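야민(Yammine) 소개

안녕하세요, 선물 포장 가게 야민을 꾸리고 있는 주인장입니다. 소개 페이지라고 하면 보통 연혁이랑 비전 같은 게 나오던데, 저는 그런 글을 잘 못 써서 그냥 말하듯이 적어 볼게요. 좀 길어요! 급하신 분은 맨 아래 주문 안내만 보고 가셔도 됩니다.

야민에서는 포장지와 리본, 보자기, 상자, 카드를 팔고, 이미 사 두신 선물을 받아서 대신 포장해 드리는 일도 해요. 선물 자체는 팔지 않습니다. 이 얘기는 밑에서 다시 할게요. 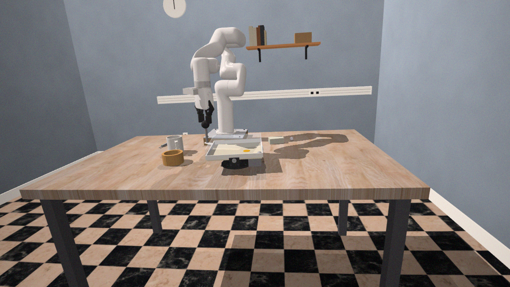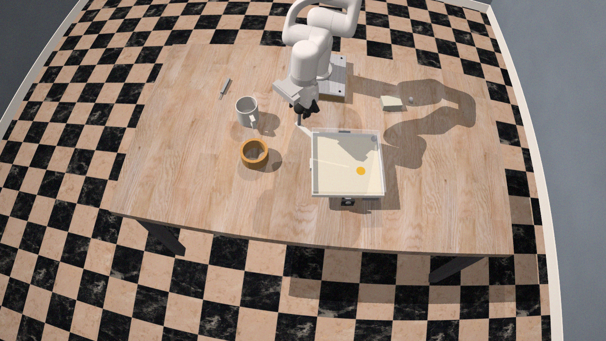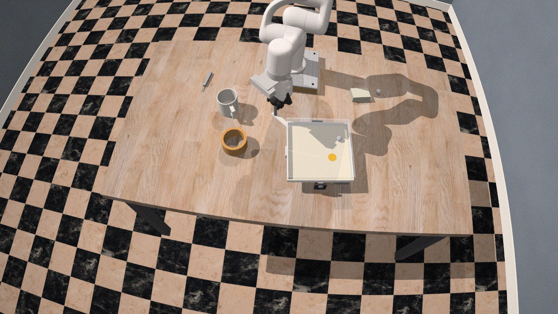
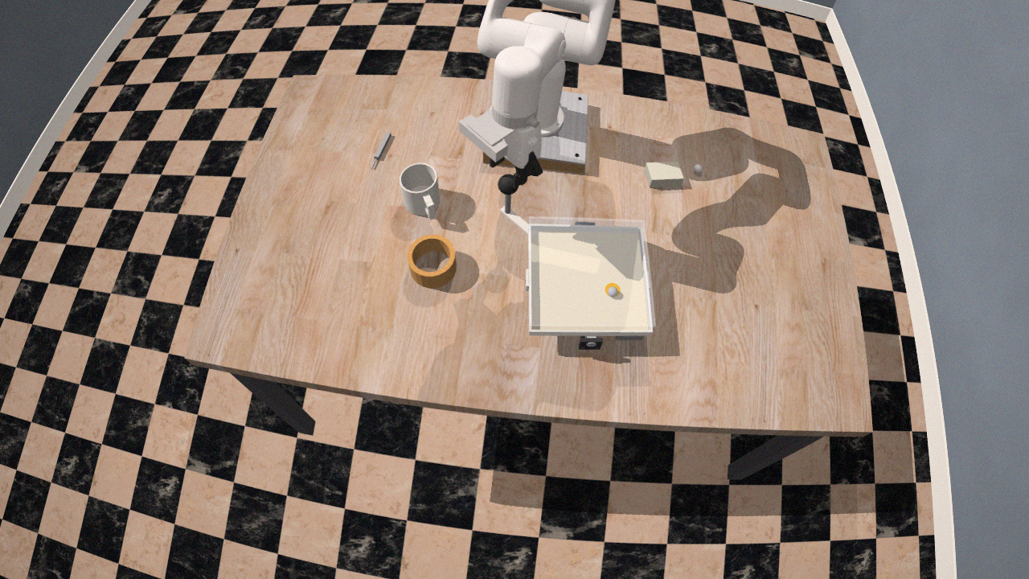 어쩌다 포장 가게를 하게 됐냐면요

원래 저는 문구 도매 회사에서 재고를 맞추던 사람이에요. 하루 종일 품목 코드를 들여다보고, 창고에 있어야 할 게 왜 없는지 전화로 물어보는 일이었죠. 재미있었냐고 물으시면 음, 포장지 코너 재고를 볼 때는 재미있었어요. 두루마리째 들어온 종이를 펼쳐서 무늬를 확인하는 척하면서 한참 구경했거든요.

그러다 회사에서 거래처에 보낼 명절 선물 포장을 누가 할 거냐는 얘기가 나왔는데, 제가 손을 들었어요. 왜 들었는지는 지금도 모르겠어요. 그날 늦게까지 남아서 상자를 쌌는데 시간이 어떻게 갔는지 모르겠더라고요. 모서리를 접어서 딱 맞았을 때 그 기분! 아시는 분은 아실 거예요. 다음 날 손끝이 종이에 베여서 자판을 칠 때마다 따가웠지만 기분은 좋았습니다.

가게 문을 연 건 2월이었어요. 선물 가게 하는 분들께 여쭤 보니 다들 그때는 좀 그렇지 않냐고 하셨는데, 졸업이랑 발렌타인데이가 붙어 있으니 괜찮겠지 싶었어요. 첫 주에 들어온 주문이 세 건이었습니다. 그중 한 건은 저희 이모였고요. 이모는 보자기를 주문하시고는 전화로 배송비가 왜 붙냐고 따지셨어요. 지금도 이모 주문에는 배송비를 받습니다.

이름에 대해서도 자주 물어보세요. 야민은 뜻이 있는 말은 아니에요. 종이에 이것저것 적어 놓고 소리 내서 읽어 보다가 제일 덜 질리는 걸 골랐어요. 전화로 말씀드리면 '야밍'이나 '아민'으로 받아 적으시는 분이 많은데, 택배만 제대로 오면 저는 다 괜찮아요.

저희가 파는 것들

제일 많이 나가는 건 역시 포장지예요. 저희 기본 포장지 이름이 스투스텐(Stusten)인데, 무늬 없이 색만 들어간 약간 도톰한 종이입니다. 너무 얇으면 상자에 인쇄된 글씨가 비치고, 너무 두꺼우면 모서리에서 종이가 버티면서 벌어져요. 그 사이 어디쯤을 찾느라 샘플을 정말 많이 받아 봤어요. 종이 공장 사장님이 나중에는 제 번호를 보고도 한숨을 쉬며 받으셨던 것 같은데 (죄송해요) 덕분에 지금 두께가 나왔습니다. 폭은 650밀리미터로 재단해요. 신발 상자나 와인 상자 정도는 넉넉하게 들어가고요, 그보다 큰 건 이어 붙이는 방법을 종이로 적어서 같이 넣어 드려요.

무늬가 들어간 쪽은 플로브데일(Flovdale)이라는 이름으로 묶어 놨어요. 작은 풀꽃이나 체크, 줄무늬 같은 것들이에요. 무늬 포장지는 사실 고르기가 어려워요. 화면에서 봤을 때는 예쁜데 막상 작은 상자에 두르면 꽃이 반만 나오고 잎이 뚝 끊기거든요. 그래서 저희는 상품 사진 밑에 꼭 '손바닥만 한 상자에 쌌을 때' 모습을 따로 적어 두려고 해요. 큰 무늬는 큰 상자에, 잔무늬는 아무 데나. 저는 그냥 이렇게 외우고 있어요.

리본은 86가지 색을 갖추고 있습니다. 이건 제 욕심이 좀 들어갔어요. 같은 초록이라도 크리스마스 초록이 있고 쑥떡 초록이 있고 학교 칠판 초록이 있잖아요? 주문서에 '칠판 초록으로 주세요'라고 적어 주시면 저는 단번에 알아듣습니다. 색 이름도 그런 식으로 붙여 놨더니 처음 오신 분들은 조금 헤매시더라고요. 색표가 필요하시면 말씀해 주세요, 리본 조각을 붙여 만든 종이를 우편으로 보내 드려요. 화면마다 색이 다르게 보이니까 실물로 보시는 게 마음 편하실 거예요.

보자기도 있어요. 겉과 안 색이 다른 양면 보자기가 인기가 많은데, 가장 큰 게 한 변이 75센티미터예요. 과일 상자까지는 조금 빠듯하고, 한과나 도자기 그릇 세트에는 딱 좋습니다. 보자기는 받으신 분이 또 쓰실 수 있어서 좋아요. 도시락을 싸기도 하고 여행 가방 안에서 옷을 묶기도 하고요. 저희 손님 중에는 같은 보자기가 친구들 사이를 돌고 돌아 다시 본인에게 왔다는 분도 계세요. 모서리에 묻은 김칫국물 얼룩으로 알아보셨대요.

상자와 카드는 종류가 많지 않아요. 상자는 접어서 쓰는 흰색과 갈색, 카드는 아무것도 안 적힌 것만 있습니다. '생일 축하해'가 인쇄된 카드를 찾으시는 분께는 매번 죄송한데, 저는 카드 첫 줄만큼은 쓰는 사람 글씨였으면 좋겠어요. 글씨가 못나도요. 아니, 못나면 더 좋아요.

대신 싸 드리는 일

선물을 저희에게 보내 주시면 포장해서 받으실 분께 바로 보내 드려요. 처음에는 이걸 할 생각이 없었어요. 남의 물건을 받아 둔다는 게 겁이 났거든요. 그런데 포장지만 사 가신 손님이 후기에 사진을 올리셨는데, 자전거 헬멧을 포장지로 감싸려다가 양배추처럼 만들어 놓으셨더라고요. 그 사진을 보고 밤에 누워서도 계속 생각했어요. 저걸 내가 쌌으면 어떻게 했을까. 결국 그 손님께 연락을 드려서 다시 싸 드렸고, 그게 첫 대리 포장이 됐습니다.

모양이 이상한 선물은 정말 환영이에요. 상자에 들어 있는 건 솔직히 집에서 하셔도 돼요. 우산, 프라이팬, 화분, 테니스 라켓, 강아지 밥그릇 같은 것들이 저는 제일 신나요. 우산은 사탕처럼 양 끝을 묶는 게 정석 같지만 손잡이가 굽어 있으면 그 방법이 잘 안 먹혀요. 저는 손잡이를 밖으로 내놓고 거기에 리본을 맵니다. 뭔지 다 보이는데요? 하시는 분도 계시지만, 우산은 어떻게 싸도 우산인 게 티가 나요. 그럴 바에는 들고 가기 편한 쪽이 낫죠.

받지 못하는 물건도 있습니다. 살아 있는 식물은 한여름과 한겨울에는 안 받아요. 냉장이 필요한 음식, 현금과 상품권, 약도 안 됩니다. 향수는 뚜껑이 밀봉된 새 제품만 받고요. 한번은 반지를 보내도 되냐고 물어보신 분이 계셨는데, 그건 제가 잠을 못 잘 것 같아서 빈 상자만 싸서 보내 드리고 반지는 직접 넣으시라고 했어요. 윗뚜껑만 열리게 따로 감싸면 리본을 풀지 않고도 넣을 수 있거든요. 며칠 뒤에 '잘됐습니다' 하고 문자가 와서 저까지 소리를 질렀지 뭐예요.

쿠둘몽 포장 교실

쿠둘몽(Kudulmont)은 저희가 여는 포장 수업 이름이에요. 가게랑 이름이 달라서 다른 회사인 줄 아시는 분이 많은데 같은 집입니다. 처음 수업을 열 때 가게 이름으로 하면 물건 팔려는 자리처럼 보일까 봐 따로 지었는데, 결국 수업 끝나고 다들 리본을 사 가시니까 별 소용은 없었어요.

수업에서는 상자 하나를 처음부터 끝까지 싸 봅니다. 종이 크기를 재는 것부터 해요. 자를 안 쓰고 상자를 굴려서 재는 방법을 알려 드리는데, 여기서 제일 많이들 놀라세요. 상자를 종이 위에 올려놓고 한 바퀴 굴린 다음 손가락 두 마디만큼 여유를 주면 끝이에요. 옆면은 상자 높이의 절반보다 조금 더 나오면 되고요. 종이가 남으면 잘라 내세요. 아까워서 접어 넣으시는 분이 많은데 그러면 옆구리가 불룩해져요.

그다음은 모서리예요. 손톱으로 꾹 눌러서 선을 내고, 그 선을 따라 다시 접습니다. 테이프는 되도록 안 보이는 데 붙이고요. 양면테이프를 쓰면 깔끔하긴 한데 한 번 붙으면 되돌리기가 어려우니 처음에는 일반 테이프로 연습하시는 걸 권해요.

리본 매는 법은 마지막에 합니다. 리본이 자꾸 세로로 돌아간다는 질문을 제일 많이 받는데요, 매듭을 지을 때 두 번째 고리를 앞에서 뒤로 넘기는지 뒤에서 앞으로 넘기는지의 차이예요. 글로 쓰니까 저도 헷갈리네요. 수업에 오시면 손으로 보여 드릴게요! 운동화 끈이 늘 세로로 서는 분들은 이 수업을 들으시고 운동화까지 고쳐서 돌아가십니다.

학교나 회사에서 단체로 부르시는 경우도 있어요. 연말에는 일정이 꽉 차니까 단풍 들기 전에는 연락을 주세요. 아이들과 하는 수업은 종이 대신 얇은 천을 쓰기도 해요. 천은 구겨져도 펴면 되니까 아이들이 덜 속상해하더라고요. 어른들도 좀 그렇고요.

선물은 왜 안 파느냐면

이 질문이 문의함에 제일 많아서 여기에 적어 둘게요. 예쁜 머그잔이나 초 같은 걸 포장까지 해서 세트로 팔면 좋지 않냐고들 하세요. 저도 해 봤어요. 개업하고 얼마 안 됐을 때 비누 세트를 들여왔는데, 가게에 비누 냄새가 배어서 종이에서도 리본에서도 라벤더 향이 났어요. 어떤 손님은 좋아하셨고 어떤 손님은 재채기를 하셨죠. 초콜릿을 싸려던 분은 난감해하셨고요. 그 뒤로 향이 나는 물건은 가게 안에 안 둡니다.

그리고 제가 물건 고르는 눈이 별로예요. 가족 생일마다 양말을 사는 사람이거든요. 양말은 좋은 선물이라고 생각하지만, 그런 사람이 선물을 추천하는 건 좀 아닌 것 같아요. 뭘 사야 할지 고민이라고 전화 주시는 분들께는 받으실 분이 요즘 뭘 투덜거리시는지 여쭤 봐요. 발이 시리다든가, 우산을 잃어버렸다든가, 안경이 자꾸 흘러내린다든가. 거기까지 얘기하시면 대개 알아서 답을 찾고 끊으세요. 저는 그냥 들었을 뿐인데 고맙다는 말을 들으니 좀 민망합니다.

종이와 쓰레기 이야기

포장이라는 게 결국 뜯어서 버리는 거 아니냐는 말씀도 가끔 들어요. 맞는 말씀이에요. 저도 명절 다음 날 분리수거장에 서 있으면 마음이 복잡해집니다. 그래서 스투스텐 종이에는 비닐 코팅을 안 해요. 코팅을 하면 물에 강하고 색도 쨍해지는데 종이로 버릴 수가 없거든요. 대신 비 오는 날에는 좀 약해요. 장마철에는 겉에 종이 봉투를 하나 더 씌워서 보내 드립니다.

반짝이가 붙은 포장지도 안 팔아요. 이건 환경 때문이기도 하고, 제가 반짝이를 한 번 들였다가 이듬해 여름까지 밥그릇에서 발견했기 때문이기도 해요.

재단하고 남은 조각은 모아서 봉지에 담아 둡니다. 주문하실 때 요청란에 '조각 종이'라고 적어 주시면 한 줌 넣어 드려요. 돈은 안 받아요. 유치원 선생님들이 많이 가져가시고, 책갈피를 만드시는 분도 계시고요. 색은 고르실 수 없습니다. 그날 나온 대로 드려요.

한 번 쓴 포장지를 다시 쓰고 싶으시면 뒷면에 얇은 천을 대고 낮은 온도로 살짝 다려 보세요. 접힌 자국이 다 없어지진 않아도 작은 선물 하나 쌀 정도는 됩니다. 저희 할머니는 평생 이렇게 하셨어요. 장롱 서랍을 열면 다려 놓은 포장지가 차곡차곡 있었는데, 정작 무늬가 제일 예쁜 건 아까워서 끝까지 안 쓰셨죠. 그 종이는 지금 제가 갖고 있고, 저도 못 쓰고 있어요.

자주 틀리는 것들

제 얘기만 너무 한 것 같아서 도움이 될 만한 것도 조금 적을게요. 대리 포장을 하다 보면 가격표가 붙은 채로 오는 경우가 정말 많아요. 보이는 대로 떼어 드리긴 하는데, 옷 안쪽이나 상자 바닥에 숨어 있는 건 놓칠 수도 있으니 보내시기 전에 한번 살펴봐 주세요. 교환용 영수증을 넣고 싶으시면 따로 봉투에 담아 주시고요.

건전지가 들어가는 장난감은 건전지를 빼서 따로 넣어 주세요. 포장을 하고 있는데 상자 속에서 갑자기 소방차가 노래를 시작하면 제가 많이 놀랍니다. 끝까지 다 싼 뒤였다면 더욱이요. 그날은 택배 기사님이 오실 때까지 사이렌 소리를 들으며 일했어요.

카드 내용을 대신 적어 달라고 하시면 적어 드려요. 다만 제 글씨는 둥글둥글하고 좀 커요. 격식을 차려야 하는 자리라면 직접 쓰신 카드를 선물과 함께 보내 주시는 쪽이 나을 거예요. 받는 분 성함의 한자나 외국어 철자는 꼭 또박또박 적어 주시고요, 확실하지 않으면 제가 다시 여쭤 봅니다. 밤늦게 문자가 가더라도 너그럽게 봐 주세요.

그리고 택배로 보낼 선물에 리본을 크게 부풀려 매면 도착할 때쯤 납작해져 있어요. 멀리 가는 선물은 리본을 납작한 모양으로 매거나, 리본만 따로 말아서 넣어 드립니다. 받으신 분이 고리 안쪽에 손가락을 넣어 살살 펴 주시면 금방 살아나요. 이 설명을 적은 작은 쪽지도 같이 들어가요.

주문 안내

포장지와 리본 같은 재료는 오전에 주문하시면 대개 그날 나갑니다. 대리 포장은 물건이 저희에게 도착한 다음 날부터 작업해요. 생일이나 기념일처럼 날짜가 정해져 있다면 요청란에 꼭 적어 주세요. 명절 전에는 택배 자체가 밀려서 제가 아무리 빨리 싸도 소용이 없더라고요. 조금만 일찍 보내 주시면 서로 마음이 편합니다.

재단하지 않은 종이와 뜯지 않은 상자는 반품이 되고, 길이를 정해서 잘라 드린 리본은 안 돼요. 혹시 색이 생각과 다르면 일단 연락을 주세요. 비슷한 색으로 바꿔 드릴 수 있는지 같이 찾아볼게요. 종이가 구겨져서 도착했을 때는 따지지 않고 새로 보내 드립니다. 구겨진 건 돌려보내지 마시고 신발 안에 넣어 쓰세요, 모양 잡기에 좋아요.

가게로 직접 오시는 것도 좋지만 오시기 전에 전화를 한 통 주세요. 제가 우체국에 가 있거나 수업을 나가 있을 때가 있어요. 문이 잠겨 있으면 유리문에 돌아오는 시간을 적어 둡니다. 선물을 들고 오시면 그 자리에서 싸 드리기도 하는데, 옆에서 구경하셔도 되고 잠깐 장을 보고 오셔도 돼요. 구경하시는 분이 계시면 괜히 긴장해서 리본을 조금 더 잘 매는 편입니다.

문의는 사이트의 문의함이나 전화로 받아요. 점심시간에는 전화를 못 받을 때가 많으니 부재중으로 넘어가면 선물 모양을 문자로 적어 주세요. '길쭉하고 한쪽이 무거움' 정도면 충분해요. 읽고 나서 어떤 종이가 맞을지 생각해 보고 전화드릴게요!

마지막으로 고친 날: 26. 8. 31.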